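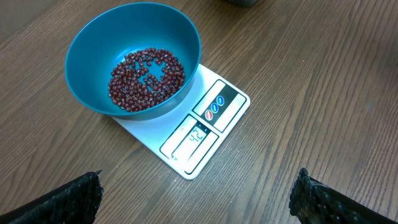

Hollis Esposito
list moderator, Endbridge Kitchen Tinkerers

Kacper Gajewski wrote in September:
> So can they cook yet or not? I keep seeing arms folding towels
> in videos, and I'd settle for one that measures out the beans
> and leaves me alone.

Hi Kacper, hi all,

Not yet, if you mean dinner! But measuring is the chore I'd bet on first. The scale says 42 with the beans in the bowl, and a number is something a machine can work toward (much easier than "cook until it looks right", which I can barely do myself). What worries me is the pouring. Small beans go in a rush, and then you're 5 over and picking them back out, and I'd love to see a gripper do that without chasing one bean across the table.

Towels I'm less sure about. Bohdana, didn't you say the folding one at Trostside needed 2 people standing by? My dishwasher needs zero, so that's my bar, I guess.

Anyone else have an opinion on rinsing? Liudmyla thinks a sieve is harder than a scale and I think she's right.

Hollis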